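**Call for participants: small-parts sorting sessions, Fano workroom**

Posted 9 July 2024

Fano is looking for adults to take part in paid tabletop sorting sessions. The work consists of placing small items into divided storage boxes, taking them out again, and opening and closing the lids. No experience is needed.

Each session is done at one table with one box. The boxes are tinted, see-through plastic with compartments of different sizes. Lids are hinged and fasten with latches.

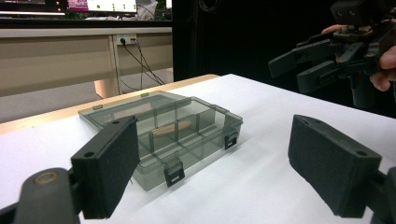
*Compartment box, lid folded back, wooden stick inside.*

**Tasks**

- Place single items in the compartment named on the task sheet.
- Move items between compartments on request.
- Close the lid, fasten the latches, reopen.
- Return the table to its starting layout after each round.

Items are small and light. Work is done with both hands, at an even pace. Speed is not scored. Misplaced items are to be left where they are and reported at the end of the round. 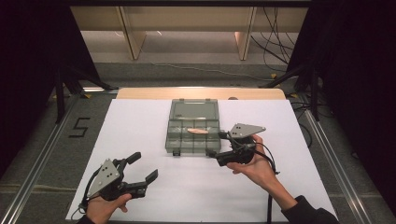

*Table with white board and organizer box, seen from above.*

**Requirements**

- Age 18 or over.
- Full use of both hands.
- Normal or corrected vision.
- Able to follow written instructions in English.

Sessions last 2 hours, including breaks. Payment is $100 per completed session. Participants may book more than one session in July.

**To apply**

Write to Mingxuan Yin, Fano, Room 337, with your name, a phone number and the days you are free. Quote reference 527. Questions about payment go to Radek Malý at the same address.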